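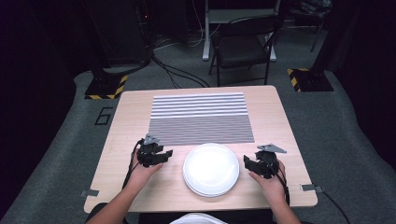
Gunhild Riis told us at the start of the demonstration that plates are harder than they look, as the rims in a stack leave very little room for a jaw to get in.

Site visit, Lambrechts open day, September 29, 2021

2. Plate handling station

The operator works seated at a table, with one black gripper device in each hand. Both devices are cabled. The task concerns a stack of round white plates.

According to the handout, one session gives 494 recordings and the target per task is 1000. We asked how failed grasps are labeled. Riis said they are kept and marked by hand.

Open points for section 3: jaw force was not given, and Eoin Foley still has to request the Purkero data sheet.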